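Is anyone still getting anything out of a business page?

dovetdale_dan
Posted 18 March 2023
I run the page for a small shop in Dovetdale. We have 2000 followers, which sounds grand until you learn that my last post reached 12 of them, and one was my mother. Is everybody paying to boost now, or am I just dull?

trekum_tess
Both can be true. Reach on our page dropped off a cliff in November and never climbed back. I moved the effort to an email list. 800 names, and people do open the thing.

Aqeel Awan
I'd push back on that. Email is fine if people already know you. Strangers don't sign up for a newsletter from a shop they've never heard of. The page is where they check that you exist and what time you close.
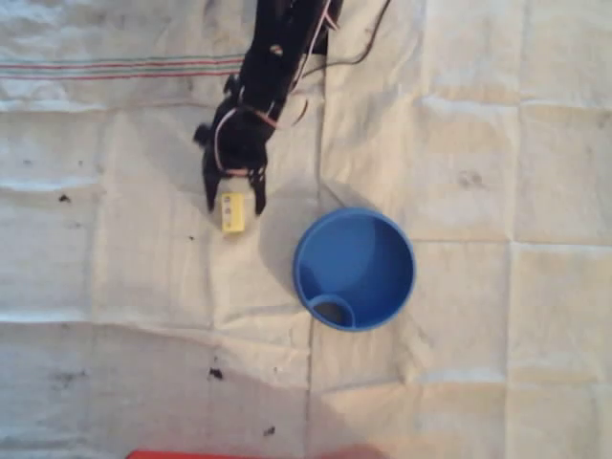
So I keep ours ticking over with 2 posts a week, hours pinned at the top, and I answer messages the same day. I quit looking at reach. My blood pressure is lovely.

savness_sal
"Quit looking at reach" is a bold plan for someone whose boss reads the monthly report.

Aqeel Awan
My boss is me. He's lazy but fair.

trekum_tess
Fine, keep the page for opening hours. I still wouldn't spend a dime boosting it. We tried for a month and got a heap of likes from people three states away who will never buy a lamp from us.

hayat_home
Did you narrow the area? The default setting seems to be "Earth." We set ours to the county and got actual customers, a few of them pleasant.

trekum_tess
I did not narrow the area. Moving on.

dovetdale_dan
OK, pinning the hours tonight and starting a signup sheet by the register. Mom says she'll join if I stop posting the quotes over sunsets.

savness_sal
Listen to her. What day do you usually post, by the way? Ours does nothing on weekends.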